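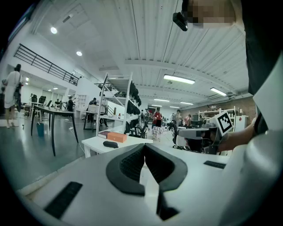 Section 4: Teaching a tidy-up chore
Reading time: 2 minutes

Can a machine clear a table for you yet? Partly, and it's a great time to be trying! The Nistberg hand-held gripper lets you show the job with your own hands, and the Vurus software turns your showings into something an arm can copy. Start small. A glasses case and a couple of boxes on a little white table make a very good first chore, with shelving close behind so the arm has somewhere to put things later on. Laundry and dishes can wait for Section 9.

1. Wipe the ribbed inner surface of the black jaw pad with a dry cloth.

2. Check that the square marker is flat and clean. Replace it if a corner has lifted.

3. Open Vurus, choose New Chore and give it a plain name.

4. Pick up one item, move it to its spot and let go. Keep your speed steady – slower than feels natural.

5. Repeat until the counter reads 54. Shift the items a little each time.

6. Press Train and leave the unit plugged in.

Note: In our own trials with 54 showings, the arm cleared the table on its own 46 times before it dropped anything. We were thrilled. It still struggles with soft things like socks.

Caution: Do not lift glass or anything over 2 kg. Keep fingers out of the slot between the jaw lobes.

Caution: Stay clear of the arm during its first run.

Reader comments

Ours learned the boxes before lunch. Cups, not so much.

Does step 5 save if the power goes out? We lost a whole afternoon.

Colour of the table matters. Grey worked better for us than white.

Related
Section 3: Fitting the Janevski wrist mount
Section 5: Folding towels (early version)
Citex battery care
Vurus error 2000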